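Tile mats on a soft bed: notes after one summer
November 9, 2024

The tile mat comes off the bed this week, so I am writing down how it was set up before I forget and have to work it out again in April.

A tile mat is a summer sleeping surface made of small rigid pieces joined in a grid. It bends along the seams and nowhere else. It does not absorb much, it does not cling to the skin, and it feels cooler than cotton for the first part of the night. After that the difference is small.

What goes under it

I tried the mat directly on the mattress and over a fitted sheet. The sheet is better. On a bare mattress the mat creeps toward the foot of the bed, and grit from the seams ends up in the quilting. The sheet should be larger than the mat on every side. Mine is a bright pink floral and shows all the way around, which clashes with tan. I stopped noticing in the second week.

Edges

The edge is where most of the trouble is. If a border curls, it catches on whatever is pulled across the bed. Dzifa Arthur, who had the same kind of mat in her flat in Fotcombe, weighted hers with books during the day. Small clips along the border are less work. Check them when you change the sheet.

Clearing the bed

Clothes and light covers should be lifted off the mat. Dragging them pulls threads into the seams, and soft knits are the worst for this. The order I use:

1. Take hold of each soft item in the middle and raise it straight up until it is clear of the tiles.
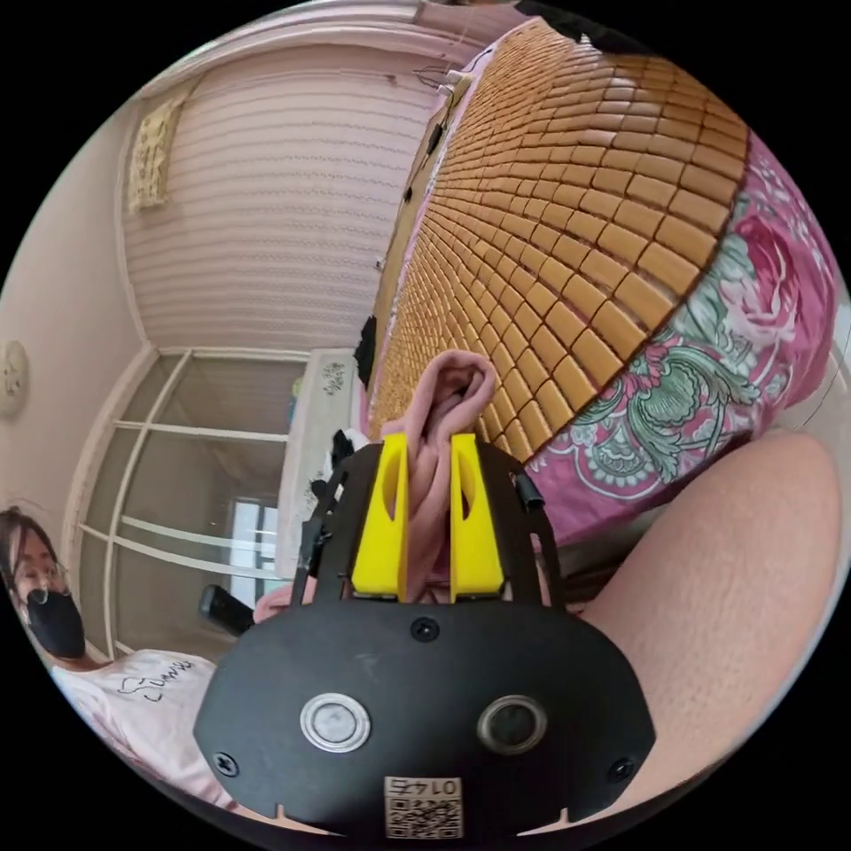
2. Brush the mat along the seams with a dry hand brush, head to foot.

3. Wipe with a cloth wrung out in plain water. Leave the windows open for 2 hours before anyone lies down.

Storage

Roll the mat with the tiles facing out. Folding strains the cord at a single seam, and a broken cord releases a whole row. I lost 3 tiles that way the year before last and found two. The roll goes upright in the hall cupboard, tied at both ends with cotton tape. The sheet gets washed separately and stays in use through the winter under a blanket.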